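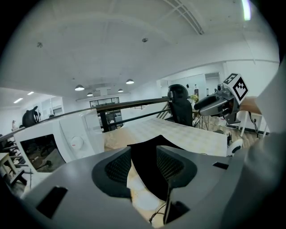

Ruoxi Xiong replied: Go matt, every time. We had gloss in the last flat and you could see each splash from the sofa.

Home | Forums | Kitchens & Bathrooms | New posts | Log in

catrin_m wrote:
Thanks Ruoxi – I was leaning that way for the splashback too, but the Wollness showroom chap swore by gloss for a north-facing room. He had me nearly talked into the green zellige-style ones at 100 quid a metre!

jingyi.ding wrote:
I'd disagree with Ruoxi. Matt holds on to grease, especially behind a hob. Mine's from the Hidard range and I'm scrubbing it every weekend. Gloss wipes clean in seconds, and a pale grout hides a lot.

Ruoxi Xiong wrote:
Depends on the glaze, surely? Mine's a satin matt and I've had no bother since October. Get samples and rub a bit of oil on them.

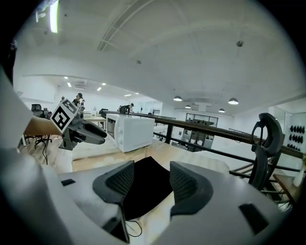 Black cloth, between the pads

catrin_m wrote:
Right, eight samples ordered (my husband is thrilled). Does anyone know if Villalobos do a bullnose edge to match?

Welington X wrote:
They do, but it's a slightly different white. I'd use a metal trim, 8 mm. And please don't go pale on the grout, Jingyi – mine was orange after one curry.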